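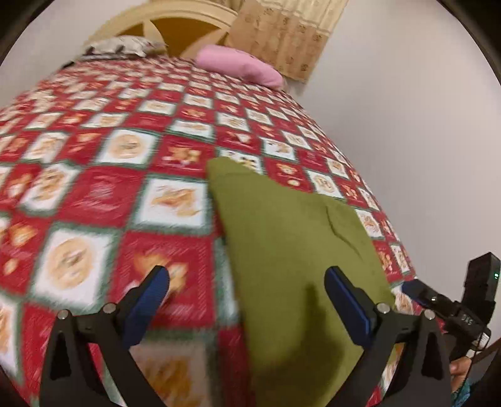 A bed with a checkered bedspread, a pillow and a pink bolster.

A bedspread is the outermost cover of a made bed. It lies over the sheets and blankets, protects them from dust during the day, and in many homes provides a flat surface on which clothes are sorted and folded. The term overlaps with coverlet, counterpane and quilt, and usage differs between regions and between manufacturers.

Types

Bedspreads are commonly grouped by construction. A single-layer spread is one thickness of woven or knitted cloth, hemmed on all sides. A quilted spread has a top, a filling and a backing held together by stitching. A patchwork top is pieced from separate blocks of cloth, while a printed top imitates the same effect on continuous fabric. The two are often confused in sale listings, and the word patchwork is applied to both.

Checkered designs alternate plain and figured squares, frequently with a border in a third colour. In red, white and green patterns the border is often the green element. Figured squares may carry flowers, stars, animals or food. The size of the repeat is normally chosen to suit the width of the mattress.

Pillows and bolsters

A bolster is a long, narrow cushion, traditionally laid across the full width of the bed beneath the pillows. It may also be placed along one side, against a wall, or kept beside an ordinary pillow and used for support when lying on one side. Covers are closed with a tie, a zip or a folded flap. Pillow and bolster covers are not always matched to the spread.

Use as a folding surface

The bed is widely used for folding because it is larger than most household tables. The spread is first pulled level, as ridges beneath a garment are transferred to the fold.

Knitted garments are generally folded and not hung, as their own weight stretches the shoulders.

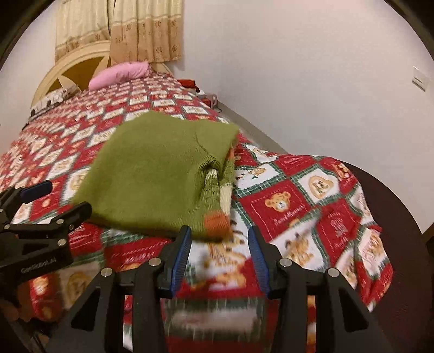
The usual method for a sweater is to lay it face down, bring each side towards the centre, turn the sleeves back along the fold, and then double the body from the hem. The result is a rough rectangle. Ribbed cuffs are thicker than the body of the garment and are left flat near an edge, where they do not raise the middle of a stack.

Care

Printed spreads are washed according to the label, with dark borders tested for colour loss before the first wash. Quilted spreads are dried flat or over two parallel lines.

See also

Counterpane
Headboard
Valance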